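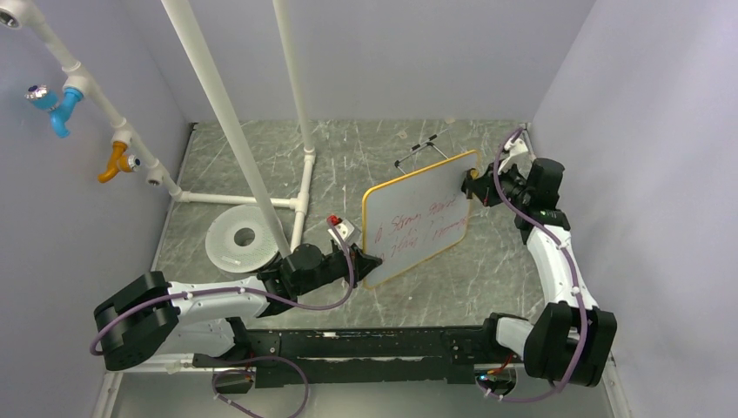

The Kao Community Learning Center has revised its guidance on small whiteboards, and the new version takes effect in all rooms today. The boards are used at the front desk, in the reading rooms, and in the adult writing classes. A small framed board gives a writer very little room. Red handwriting in a loose cursive, set over two or three lines inside a yellow frame, can be hard to read once the board is held at a slant, and a greeting such as "Hello!" may be the only word a visitor catches. This thread sets out what we ask of staff and students.

Posted by Yung-ching Wan, Office of Learning Spaces
9 April 2024

12 shares | 3 comments

2/ Lettering. Please print on any board that will be read from more than a few steps away. Cursive remains welcome in the writing classes, where the board stays on the desk and the handwriting is part of the lesson. Capital letters are needed only for room names and closing notices.

3/ Color. Black or dark blue is preferred for notices. Red may be used for a heading or a single line. Several readers with low vision told us last September that a full message in red was tiring to follow, and the front desk changed its practice the same month. The rest of the center is now asked to do likewise.

Print this post | E-mail this post

4/ Length. A small board should carry one message. If a notice needs a time, a room, and a contact, it belongs on a printed sheet in the hallway case. Staff at the Gusel Street branch have kept to this rule for a year and report fewer questions at the counter.

5/ Holding and hanging. When a board is shown to a group by hand, hold it by the frame on opposite sides and keep the top edge level. Fingers on the writing surface smear the text and leave marks that show under the ceiling lights. Boards on stands should be set at the eye level of a seated reader.

8 shares | 1 comment

6/ Markers. Only dry-erase markers may be kept with the boards. Replace the cap as soon as you finish writing, and store markers flat - a marker left standing with its tip up will write faintly long before it is empty. Permanent markers are to be kept in the office supply cabinet and signed out.

7/ Cleaning. Wipe the board with a dry cloth at the end of each session. Once a week, use a damp cloth with a small amount of mild soap, then dry the surface fully. Pay attention to the inside edge of the frame, where ink dust collects. Do not use scouring pads or kitchen powders. The damage they cause cannot be repaired.

8/ Old writing. Text that has been left for several days may not lift with a dry cloth. Trace over it with a fresh dry-erase marker, wait a few seconds, and wipe both layers away together. If a shadow remains, send the board to the office.

Print this post | E-mail this post

9/ Supply. The center holds 254 small boards across its 4 branches. Each classroom may keep up to 20. Rooms that need more for a special event should write to the office one week ahead. Boards with cracked frames or loose corners should be returned and will be replaced at no cost to the department.

10/ Student work. Sentences written by students in class are their own. Please ask before copying or displaying them, including short practice lines and greetings. Instructors who wish to keep a record may have the student copy the text onto paper before the board is wiped.

11/ Copies of the full guidance are available at each front desk in regular and large print. Questions may be sent to the Office of Learning Spaces through the Pridance staff page. Replies are normally given within two working days.

19 shares | 6 comments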